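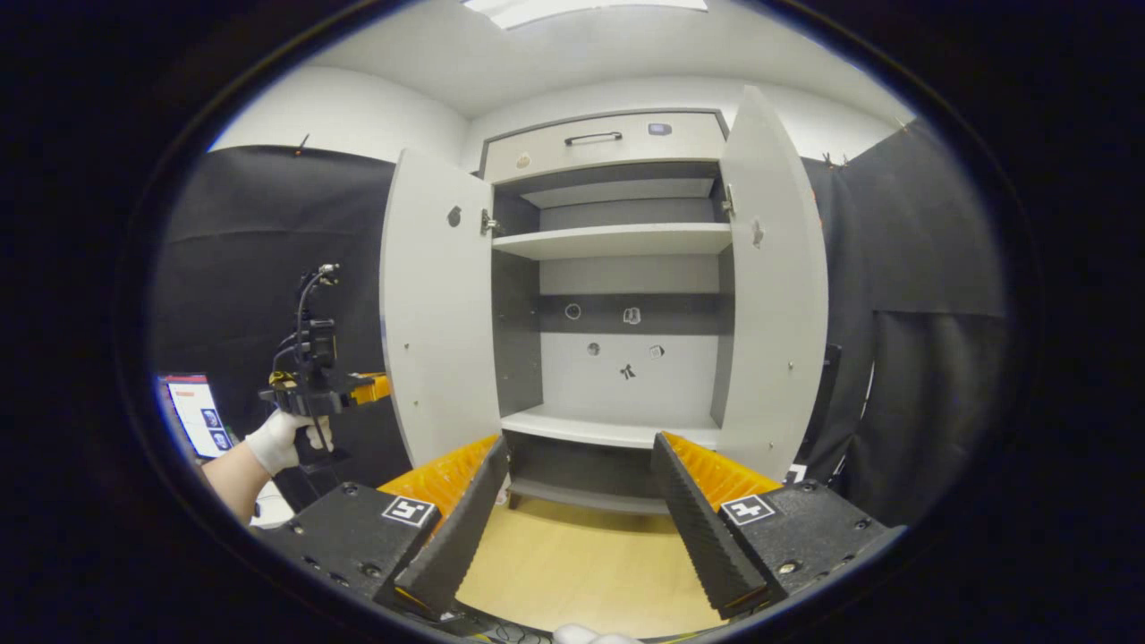
Bustano Workshop – Storage and Fittings Group

Notebook, December, entry 6

Started after lunch, about 14.00. Today I looked at the tall cabinet, the white and light grey one, with both doors fully open. I wanted to decide how we divide the shelves before the new stock comes from Śliwiński.

Notes on the cabinet itself. The drawer is at the top and takes the full width. The bar handle is in the centre and is comfortable for one hand. I would not put heavy things in there, it is too high for me to lift them down safely. Sandpaper, labels and the paper forms can go in it.

The inner sides of the doors have some small holes. I thought first to use them for hooks, but I did not measure the doors yet, so please do not drill anything new.

Shelves: I propose the hinges and screws from Lisow in the middle, at eye level, because we take them most often. Glue and oil at the bottom, always on a tray. The order from Prutia is 2,830 pieces in small bags and I am not sure that it fits. Perhaps the half of it must stay in the corridor store.

Open doors need a lot of space. When both are open, it is difficult to pass with the trolley – close them after you take what you need.

To do:
measure the depth of the shelves
print new labels (99 left on the roll)
ask if Prutia can deliver in two parts

Stopped at 16.30. Measuring tomorrow morning, if the long ruler is back.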